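Ticket: replacement fingertips and second gripper, bench cell
Last updated Sunday, September 15, 2019
5 min read

Status: open, waiting on purchase approval
Raised by: Eliécer Paucar
Site: Geddes
Category: equipment, spend request

Problem as first reported

Gripper on the bench arm drops or tips light cups. It happens on the white ones we use for the cup transfer trials. Heavier items are fine. The operator asked whether we should buy the soft fingertip set from Sterby now or wait for next year's equipment budget.

I said I'd look at the existing unit before we put any money against it. The fingertips were last changed in May and there is no record of the jaw centring being checked after that.

Checks so far

Power cycled the controller and re-homed the gripper. No faults in the log. Fully open and fully closed positions both read inside the limits on the Trandell data sheet.

Ran the cup pick at the default grip force. Eleven attempts, two failures. Both failures were tips during closing, before any lift. One jaw touched first and pushed the cup towards the other.

Dropped the grip force to the lowest setting and ran the same again. Still two failures out of eleven. So force alone isn't the cause, and I've put it back to default so the other shift doesn't get caught out.

Checked the fingertip screws with the driver from the Kiltitz kit. All snug. The driver is back in the drawer, and the kit is still short one bit, which I have logged separately.

Next step was to sort out where the jaws sit relative to the cup on approach. The program goes to an open hold position short of the cup, then moves in at table height and closes. Saved a wrist camera still at the hold position.
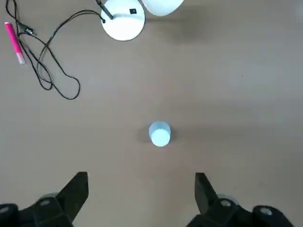

Wrist camera, jaws open, cup ahead of the fingertips.

The open gap is a lot wider than the cup, so there's a fair bit of travel before contact on either side. On a heavy part that doesn't matter, as the part stays put and the second jaw catches up. A light cup slides with the first jaw. If the approach is off to one side the cup gets a shove, and the flat tips give it nothing to settle into.

The cable from the lamp also wants tidying. It loops down the left side of the table near the marker. It isn't between the jaws and the cup, but we teach new place positions on that side, so I'd like it clipped before anyone does. I have added cable clips to the order below.

Tried a pre-close: jaws narrow to a bit over cup width at the hold position, then move in. Eleven attempts, no failures. Ran it again after lunch with a different cup from the same sleeve and got the same result. That is a small number of runs and I wouldn't sign off a process on it, but it's enough to change what I think we should buy.

What was asked for, and what I'd buy

The original request had three items on it. Going through them one at a time.

Soft fingertip set, Sterby, $575 before tax. Quoted lead time is two weeks. It comes with the tips, an adaptor plate and screws. My view is that this is still worth having, but it is no longer urgent. A shaped or softer tip would help centre a round part and we have more round parts coming. The adaptor plate needs to be confirmed against our finger pattern before we order. Sterby list two versions and the part numbers differ by one letter. We got this wrong once already with the camera bracket and paid return freight on it.

Second gripper as a swap unit, Trandell. I don't support this one at present. The case for it was that the current gripper was worn, and I can't find any wear that explains the tipping. The full cost is also more than the price on the quote. It would need its own coupling, a spare cable and time to set up and save a second tool definition. None of that is in the figure we were given. If we want a swap unit to cover breakdowns then that's a fair request, but it should go in as its own line with the extras included.

Extended service plan. Leave it. The arm is still under the standard warranty and the plan doesn't cover fingertips, which are the only thing we've ever had to replace.

Cable clips and a roll of hook and loop tape. Petty cash. I'll get them myself.

Timing

Requests for this quarter close at the end of the month. Anything under $1,000 can be approved at site level, so the fingertip set doesn't have to go up to head office. The second gripper would, and it would need two quotes. We have one.

If the fingertips are ordered this round they'd be fitted before the next set of trials. If they slip to the next round, the pre-close program will carry us, with the cost being slightly longer cycle time. I haven't measured that properly yet – it will be on this ticket when I have.

Actions

Eliécer: save the pre-close version under a new program name and leave the old one in place until the other shift has run it.

Eliécer: confirm the adaptor plate letter with Sterby, in writing.

Eliécer: clip the lamp cable back and check the lamp still reaches where people want it.

Purchasing: hold the Trandell quote, do not raise an order.

Purchasing: confirm whether freight is included in the $575. The quote doesn't say either way and the last one wasn't.

Operators: log every tipped cup with the program name and which jaw touched first. A line in the bench book is fine.

Follow-up note

Other shift has asked if they can use the pre-close on the tall tubs as well. Not yet. The tubs are wider than the narrowed gap and the tips would run into them on approach. It needs a separate width value for each part, and I'd like that set up as a variable so people aren't editing the program by hand. I'll raise a separate ticket for it and link it to this one.

Purchasing also asked if the request can be marked closed for their end. Please keep it open until the adaptor plate is confirmed. Next update when Sterby reply.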